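Call for contributors: The Lunder Reader

Posted March 17, 2018

We're looking for new people to write, edit and argue with us! The Lunder Reader is a small online magazine that takes research from sociology and its neighbours and turns it into something your aunt would read on the bus. We've put out 128 pieces so far, on everything from who gets asked to babysit to why housing offices love a paper form, and we'd like the next lot to come from a much wider group of writers than the last.

If you are a postgraduate, a lecturer on a short contract, a community researcher, a union rep with a drawer full of interview notes, or someone who left university years ago and still reads the journals for fun, we mean you. You don't need a doctorate and you don't need to have published before. Three of our most-read pieces last year were by first-timers (one had never written anything longer than a shift report, and it was a joy to edit).

What we're after this time

The theme for the coming round is "Work, close up". We want writing about what people do all day and what they make of it: care homes, call centres, warehouses, labs, kitchens, school offices, farms, the back rooms of shops. We'd love pieces about rules that everyone bends, about how new starters get taught, about friendships at work and how they end. Pay and contracts are welcome too, of course, but please bring us people as well as tables.

There are four ways to take part.

Feature writers. One piece of up to 2,000 words, based on your own research or on a close reading of somebody else's. You'll work with one editor from start to finish, usually over two drafts and now and then a third.

Review writers. Short reviews of new books, 600 to 800 words. We have a shelf of some 40 titles waiting for homes, and I'd be very happy to see it empty. You keep the book.

Round-up editors. Each month two people read through the new journal issues and pick out the findings that deserve a bigger audience. It takes about a day and a half, and you'll come out of it knowing far more than you meant to about pension reform in places you've never visited.

Podcast helpers. Pundeck, our interview series, needs people who can prepare questions and cut sound. If you've only ever done one of those, fine, we'll teach you the other.
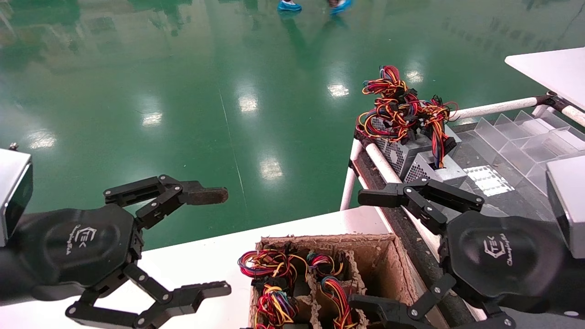 Now the practical side. Features are paid at £128 each and reviews at £40, within a month of going live. Round-up editors get a flat monthly fee, which we'll send you with the full details. Podcast work is paid by the episode. The money comes from the Aner Fund, and it's modest, but everyone gets it, including the editors, and we've never run a piece without paying for it.

Everything can be done from home. We meet online once a month for an hour, and most people manage most of the meetings. Each January we also hold the Hettiarachchi Workshop, a day of reading drafts aloud to one another with a very long lunch in the middle. Train fares are covered for all contributors. This year's was a delight, even with the heating off until noon, and two of the features we're proudest of came straight out of it.

We're keen to hear from people writing in English as a second or third language. We edit with care and we'll talk changes through with you. If you have caring duties, a health condition or a job with awkward hours, tell us what would help and we'll plan deadlines to suit.

How to apply

Send us a short note (one page at the very most) saying which role you'd like and what you're curious about. Feature writers should add a paragraph on the piece they have in mind, with a line on where the material comes from and whether the people in it have agreed to be written about. Reviewers can just name a book or a subject. Please add one sample of your writing, published or not. A blog post is fine, and so is a chapter, though we'll only read the first 10 pages.

There are 5 places for feature writers in this round, and rather more for reviewers. We read everything twice and reply to everyone, normally within three weeks, with a few words of feedback if the answer is no. People who've missed out before are very welcome to try again.

Questions should go to Parveen Cassim, contributions editor, through the contact form on the site. Put "Work, close up" in the subject box so it reaches me and not the subscriptions inbox. I really do enjoy answering these, so do ask, even if your idea is only half a sentence long at the moment.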